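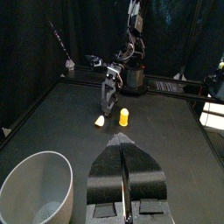
How many demonstrations does the Teta method need before the first training run?

Record 100 for each task, split evenly between the two operators. With fewer than that the policy tends to learn one person's habits, and the scores on the held-out layouts drop.

4.2 Recording a set

1. Start the Wastik recorder and wait for both arms to report ready.
2. Send both arms to the home pose. Leave the grippers closed.
3. Load the layout sheet for the task and set the objects out on the table to match it.
4. Enter the operator's initials and the layout number.
5. Press Record, carry out the task at a normal pace, and press Stop once both arms are clear of the objects.
6. Mark the take as good or failed. Do not delete failed takes – the scoring step uses them.
7. Change to the next layout and repeat from step 2.

Note: Each take should last no more than 15 seconds. Longer ones are trimmed from the end, and the release is often lost.

Caution: Keep hands outside the rails while either arm is powered. Use the pause pedal before you move an object.

4.3 Checking the result

Train on the good takes only, then run the policy on the 18 held-out layouts. Run each layout twice and enter both scores. A dropped object counts as a failure even if the arm picks it up again.

In the Lodville trials, Ratree Nilsuwan found that mixing operators made more difference than adding takes. Rachid Bouzid repeated the test with the wrist views switched off and lost almost all of the gain, so leave them on – see 4.5 for the settings.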